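Harbor Steamer Society, Sumunberg
Minutes of the regular meeting, Tuesday 19/07/2022

Taken by Meenakshi Bhatt, secretary, in my usual shorthand and then typed up over two evenings, so if I've put words in your mouth, come and find me before the next one and I'll fix it!

Opening

We got going at ten past seven in the upstairs room over the chandlery. Good turnout for the middle of summer, with apologies from the two members who are off sailing and one who had a dentist appointment. The June minutes were read through and accepted with one correction: I had written that the Narmont was built with a compound engine, and of course she was built with a triple expansion engine. I knew that. I've known it for years. Sorry, everybody.

Letters and email

A nice long letter came in from a man whose grandfather was a fireman (the coal kind) on the Narmont when she was still on the night run. He has the grandfather's discharge book and says we may scan it as long as it goes back to him by registered mail. Everyone said yes at once. I'm to write back and ask whether there are any photographs from the stokehold, which would be a real treat, as we have plenty of her from the outside and next to nothing from below.

There was also an email from the harbor office about the float in our berth. They want the old tires off it and proper fenders on by October. More on that under the berth item.
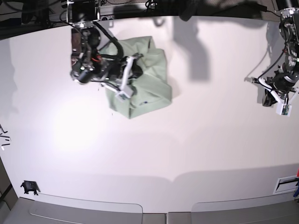

The hull survey

This took up most of the evening, and I'm going to try to get it all down in the right order. The surveyor's report on the Narmont arrived on Friday and I'd sent it around, though I gather not everybody got through the appendices (me neither, until Monday night).

The short version is that she is better than we feared forward and worse than we hoped aft. The plating along the waterline from the stem back to the boiler room is sound. From the boiler room bulkhead back to the engine room it is thin on the starboard side, and the surveyor wants 3 plates cut out and replaced before she carries passengers again. The port side can wait for the next drydocking if we keep an eye on it. He also didn't like the look of the sea chest, and he was quite blunt about the state of the bilge paint, which I thought was a bit rich considering he'd asked us to leave it alone until he came.

There was a long back and forth about rivets. One camp would like the new plates riveted, the way the yard did it in the first place, and the other camp pointed out that the last repair was welded, that nobody in the gallery has ever complained, and that we would have to bring in a riveting crew from a long way off. I'm in the riveting camp myself and said so, probably for too long. In the end we agreed to ask for both prices before arguing any further.

Drisik, the yard across the river, have said they can take her on the slip this fall. Their price for the haul-out and wash is $829, which we all thought was very decent, and that includes blocking her up but none of the steelwork. The Yagi yard quoted $780 for the same thing, but she'd have to be towed down there and back, and once you add a tug the saving is gone and then some. A vote was taken and Drisik got it with no one against.

One thing I promised to write down so it doesn't get lost: the propeller needs to be looked at while she's out. There is a nick in one blade that has been there since before my time, and people have been saying "next time she's out" about it forever. Well, this is next time.
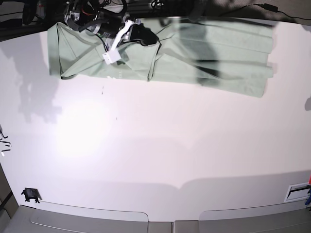 Will the boat still be steaming at the end of the season?
The September trips go ahead as printed, alongside the quay with the boiler lit and the engine turning slowly, and anybody holding a ticket for a river trip can swap it for next year or have the money back.

That question came from the floor and I've set it out separately because I've been asked it on the phone so many times already. If people stop you in the grocery store, please give them the same answer!

Boiler and engine

The boiler passed its hydraulic test, hooray. The inspector was happy with the tubes and wants a new gasket on the lower manhole door. We have a gasket. We have two, if the one in the blue locker counts, and there was some debate over whether it does.

The feed pump is still knocking. It was taken apart and put back together and it knocks in a slightly different way now, which was presented to us as progress. The plan is to run it off shore steam one Saturday with a few people standing around listening, and then decide whether the valve seats need recutting. I will bring doughnuts.

The whistle has been a lot of fun this year but the harbor office would like it kept to departures and arrivals. Fair enough. I'd pass that on to whoever was on board the Sunday before last.

The deckhouse

We had a good talk about the deckhouse paint. The old postcards show it dark up to the window sills and pale above, and it has been plain cream for as long as any of us can remember. A scraping test by the aft door found a deep brown under the cream, and under that something reddish that might just be primer.

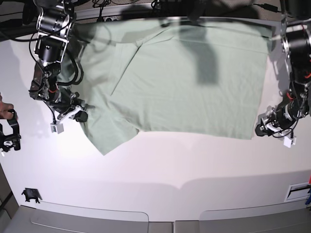 I said I'd be happy with the brown, as it matches the postcards as well as anything is going to, and several people agreed with me, but there was a feeling that we shouldn't pick a color off one square inch of door frame. So we're going to do three more scrapings, one of them on the forward end where the weather hasn't had so much of a go at it, and look at them all in daylight. No paint gets bought until then.

The window frames are being done one at a time in the shed. Please don't lean anything against the ones that are drying.

The berth

Back to the fenders. We can get good secondhand ones for $400 the lot, delivered to the quay, and it was agreed to go ahead. The tires have to go to the proper place and can't be left by the gate, so we need a pickup truck for a morning. I've put a sheet on the board for names.

The gangway is slippery in the rain again. New grit strips are in the shed on the left as you go in, and I'll put them down myself the next dry morning I'm there.

Any other business

The brass lamp from the saloon has turned up, in the box marked "rope." The spare key to the chain locker has not.

Closed at twenty to ten. Next meeting same room, same time, and the side door will be unlocked from half past six.

M. Bhatt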